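The Tyranny of the Desk Tidy

Cledwyn Watkins bought a small shelf to hold his clutter, and has since had to think about his clutter
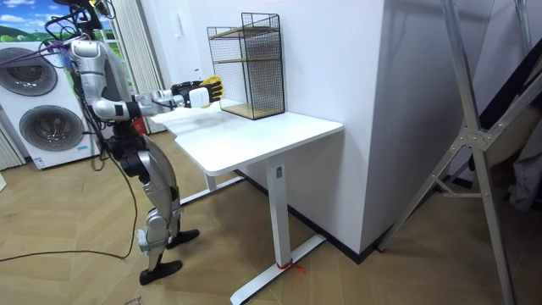
White desk, black wire shelf, nothing on it yet. The red ribbon is staying.

There is a stage in every household's life when somebody decides that the trouble with the desk is that it isn't tall enough. Mine came in July, when I lost a stapler for 17 days under a takeaway menu and a bank statement, and concluded that what I needed was an upstairs.

The upstairs I chose is a cage of thin black wire with a light wooden shelf at the bottom and another higher up. It stands at the right-hand end of a white standing desk, against the wall, and looks like the sort of thing in which a fashionable hen might be kept. I had looked at the Sunora, which was bamboo and wobbled in the shop, and at the Schmieder, which cost more than my first car. The one I came home with is a Mamari. It was £30, and the man at the till said it was very popular with people who had plants.

I do not have plants. I have chargers for telephones I no longer own, a hole punch, two dictionaries and a mug of pens of which perhaps one writes. These were going to live on the shelf. The difficulty is that a wire shelf hides nothing. A drawer will keep your secrets for decades, and a cupboard only gives you away when it's opened. Wire mesh puts your dead batteries on display like a jeweller.

So for the first week it stayed bare, and I found I rather liked it. Visitors admired it. My sister asked what it was for and I said storage, and she looked at it and then at the heap on the landing carpet where the storage was to come from.

The desk deserves a word too. It is a Ledeck, bought in a fit of concern about my spine, and it stands on white legs that end in long feet made for the catching of toes. I have tied a red ribbon round the bottom of the front one. My sister thinks it's left over from Christmas, and it is, but it also works: you see it just before you'd otherwise have sworn.

It shares a room with the laundry machines, one stacked on the other, so anyone standing up to write does so within earshot of a spin cycle. I've written 927 words to a cotton wash, my best so far, and almost none to a delicates.

As for the shelf, I have come round to some rules. Books may go on the bottom. The top is for things I've used that day, and they come off at six o'clock. Cables go in a tin, and the tin goes somewhere else. The hole punch has been offered to my sister, who has declined it twice.

I did go back to the shop about a second shelf. They've gone up to £80, and the man at the till wanted to know how the plants were doing.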